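Filer busca ayudante de cocina en Zultport

Filer es una pequeña casa de comidas preparadas. Cocinamos cada día para oficinas y para dos residencias de estudiantes del barrio de Wainwright. Para la temporada de verano necesitamos una persona que ayuda en la preparación de verduras, salsas y postres.

El trabajo es de 30 horas por semana, 5 días, en el turno de mañana. El contrato empieza en julio y es de seis meses, con posibilidad de continuar. No hace falta un título de hostelería, pero sí es necesario el carné de manipulador de alimentos -- o estar dispuesto a sacarlo antes de empezar.

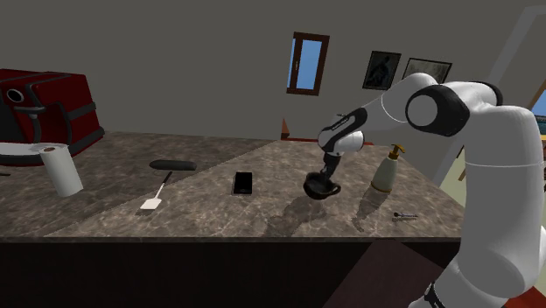 Vaso negro sobre una encimera de piedra moteada.

Pedimos puntualidad, orden y un español suficiente para leer las recetas y las etiquetas de alérgenos. Valoramos la experiencia con hornos de convección y el permiso de conducir, porque a veces hay que llevar un pedido hasta Sterville.

Ofrecemos la comida durante el turno, ropa de trabajo y ayuda para el transporte. El sueldo se habla en la entrevista, según la experiencia de cada uno.

Las personas interesadas pueden dejar su currículum en nuestra tienda de Zultport, por la mañana, o enviarlo con el formulario de esta página. Contestamos a todos, también cuando la respuesta es negativa.

Publicado: 2022-05-14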